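Two grippers, one arm, and a lot of soft fruit

Nov 18, 2019
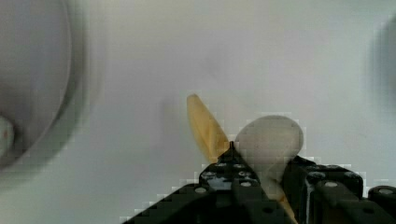 I have had the second gripper on the arm for three weeks now, so it seems time to write up how it compares with the first. Both were bought for the same job, picking up food without ruining it, and both are parallel jaw types that bolt to the same wrist plate. After that they have very little in common.

The first is the Stilard. It came second-hand from a packing firm in Wullstead that was clearing out a line, and I paid 700 for it including the cable. It is air driven, so it needs a compressor, and mine lives under the bench and makes the dog leave the room. The second is the Zudadham, which is electric and cost me 900 new. I had been putting off buying it since January.

The Stilard first. It is strong, quick and very simple. You open a valve and it closes. You can turn the pressure down with a regulator, and I spent a good few evenings doing that, but below a certain point the jaws start to stick and then jump. On a tin or a wooden block you would never notice. On a ripe pear you notice straight away. I tried gluing foam to the fingers, which helped with the bruising but made it hard to know where the tips were, and the foam soaked up juice and had to be thrown out after a day.

The Zudadham closes more slowly and lets you set a position, a speed and a force limit. The force limit is the part I wanted. It is set as a number from the controller, and the manual does not say what the number means in any unit I recognise. I ended up squeezing a kitchen scale at each setting and writing down the readings on a bit of card, which is now taped to the side of the controller box. At 7 it will hold a plum and leave no mark that I can see the next morning. At 21 it will hold a full jam jar. Anything higher I have left alone for the time being.

Bananas were the test I cared about most. A whole one is easy with either gripper as long as you take it across the middle. Once the peel is open it becomes a different object. The peel slides over the flesh, the loose strips get in between the fingers, and the flesh itself gives way at a pressure that would not hold much else. With the Stilard I got mash, more or less every time. With the Zudadham I can usually lift one and set it down again, and when it fails it tends to fail by slipping, and a slipped banana can be tried again.

Strips of peel are still a nuisance. If one gets behind the jaw the position reading is off, and the controller thinks it has hold of something bigger than it has. I have not found a good answer to this. Approaching from the side where the peel is still attached helps a bit.

A few words on the camera, as I changed that at the same time. I used to have it on a post at the end of the bench, looking across. It gave a nice wide view and was no use at all in the last few centimetres, when the arm got in its own way. Now I have a small one at the wrist, a Bright, which always has the fingertips in view. The drawback is focus. Mine is fixed, and I set it for the fingertips, so a bowl or plate further off comes out as a blur. For lining up a grasp that is fine. For finding the fruit to begin with it is not much good, so I still drive the arm to a rough starting position by hand and let the camera do the rest. I may put the old one back on its post and use both.

The lighting needed sorting out too. Black metal under a bare bulb gives bright rings round every bolt hole, and my edge finding code was very fond of them. I masked off the lower part of the picture, where the gripper always is, and the false matches mostly went away. A sheet of baking paper over the lamp did nearly as much good as the code.

Cleaning is where the older one wins. The Stilard fingers come off with two screws and go in the sink. The Zudadham has seams all over the place, and banana gets into them and sets like glue. I have been using an old toothbrush and warm water with the power off, and it takes longer than I would like. A pair of thin rubber covers might be the answer, if I can find some that do not change the grip too much. I have also been told that finger cots from the chemist will do – I have a packet on order.

As for which one to buy, it depends on what you want to lift. If it is boxes and tins and you already own a compressor, the cheaper one will do it and will probably outlast the bench. For fruit, bread or anything with a skin on it I would go electric, and I would pay the extra again. The Stilard is in a drawer for now. I have not sold it, because the spare arm will want something on the end of it eventually.

Next on the list is a boiled egg, shell on to start with. I will also try the plums again with the speed turned down by half, as a couple of them rolled away before the jaws had closed.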